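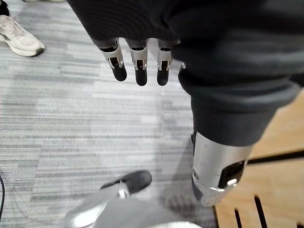

Home | Galleries | Rooms | Tables & Stone | Contact

Usine at Fekcombe: a look around in August

I have wanted to get over to Usine for ages, and I finally spent a morning there – what a place! It used to be a Saab dealership, and the new owners from Prollalstead have been filling it with tables, baskets and good hard-wearing floors. I came home with 52 pictures and a head full of ideas.

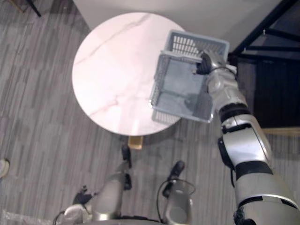 Words and pictures by Pejman Bahrami

Round marble, and I love it. The veining is so faint, gray with a touch of pink, and the top is glossy enough to pick up the reflection of the basket. The tan pedestal keeps it from feeling too formal, and the gray wood-grain floor suits it perfectly. I'd happily eat breakfast at this one every day. The slotted basket is a great shape too (I bought two on my way out, for bread and for mail). 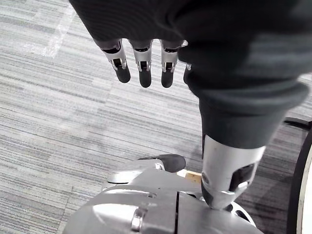

Texture is what I really came for, and Usine has plenty of it. I got there at 11 and was still wandering at lunchtime, touching everything. Soft and hard surfaces look so good side by side – take the ribbed charcoal knit next to that bright, brushed silver metal. I want a winter living room in exactly those two grays, with one big lamp and a really thick throw.

More galleries from Fekcombe are on the Rooms page.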